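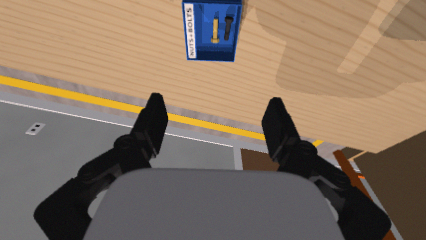

Home Features Shop Floor Archive Subscribe

Sun 26 July
By the Features desk

THE BOLT THAT WASN'T THERE

The log said 300 bolts sorted. The bins said otherwise.

That was April, at Retau, a small outfit that builds sorting cells and tests nearly all of its code in simulation before a real arm gets near it. Good practice. Saves fingers, saves motors. Also how you end up with a fault that sits for weeks with a green check mark next to it.

Short version: the gripper was closing on air and calling it a bolt.

Longer version. The job is dull and everyone in the trade has done some form of it. Find a fastener, go down, close, lift, drop it in the right place. The sim has a table, an arm, bins with labels, a rack behind. The control software, called Pronel, decides a pick is good when the fingers stop moving before they're fully shut. Something must be in there, right? Mostly yes. But on thin parts Pronel would sometimes time out early, stop the fingers short, and read its own stop as a grip. Nothing held. Pick logged. Next.

Out of 1,557 logged picks, 19 were empty. Not a scary number. Small enough to hide in, which it did, because the dashboard showed picks and no one had put drops on it. The two counts lived in different files. They were never compared untill a client asked for both.

The client was Vullen. They pack hardware kits, the little bags that come with shelving. One missing bolt there is a phone call from somebody with a half-built shelf. They'd been promised a cell by summer and wanted the paperwork first.

Retau reran everything, slowly this time, one pick at a time with the fingers in view. 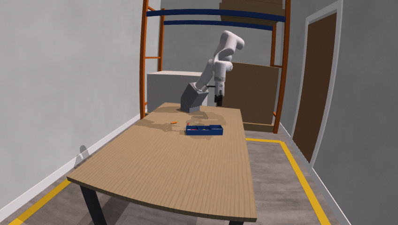

Took 25 runs before the first empty close showed up. Then two in a row. Same approach angle, same slim shaft, same early stop. After that it was easy to get on demand, which is what you want from a bug.

Here's the part that should bother people. An empty grip is harmless enough. The arm waves nothing over a bin and goes back. But the same check ran the other way too. If Pronel thought the hand was empty it would skip the slow-down and swing home at full speed. With a bolt in the fingers, misread as no bolt, that's a thrown part. In a sim, who cares. On a floor with people on it, somebody's eye.

Did that ever happen on real hardware? Retau says no. The one physical cell running that version was at the Enriquez site, behind a guard, and it was shut down the same afternoon anyway. Nothing found on the floor that shouldn't of been there.

The fix is boring. Finger position gets checked against the width of the part it went for. Motor current gets checked as well. If the two disagree, the arm holds still and asks. Slow return no matter what, full hand or empty. Cycle time went up a bit and there was grumbling over it. It stayed.

Drops are on the dashboard now, next to picks, same size type. Vullen pushed its start date and asked for the raw logs with every release, and is getting them. The Enriquez cell is still off. Retau wants another full set of runs on the thin parts before anybody turns the key.

Contact us | Copyright Shop Floor Features, all rights reserved | Back to top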